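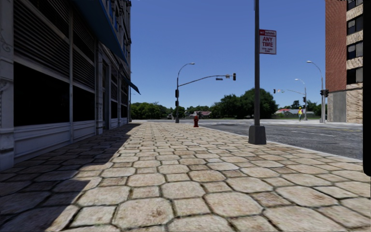
Braner Walker Two, after a winter of errands

My old shoes gave out in the usual way, by letting in a puddle on the way to the dentist. I replaced them with the Walker Two from Braner, in the brown that the box calls Chestnut and my sister calls Gravy.

The first week was grim. The heel is stiff as a cereal box, and I walked to work like a man carrying eggs. Around day ten it gave up the fight and so did my blisters.

Since then I've had few complaints. The sole is thick enough that cobbles no longer report to my knees one by one. Grip is fine on dry stone and fair on wet stone. On wet leaves you are on your own, as ever.

The laces are terrible. They are 18 inches too long and come undone if you so much as think about a staircase. I swapped them for a pair from the drugstore. The insoles squeak, left foot only, mostly in libraries.

Pirjo Toivonen asked in the comments on my last review whether they run wide. They do, a little. Go down half a size unless you wear thick socks.

Would I buy them again? Yes, with a sigh, and in black.

Four stars. The fifth is in the trash with the laces.

Posted Mar 3, 2023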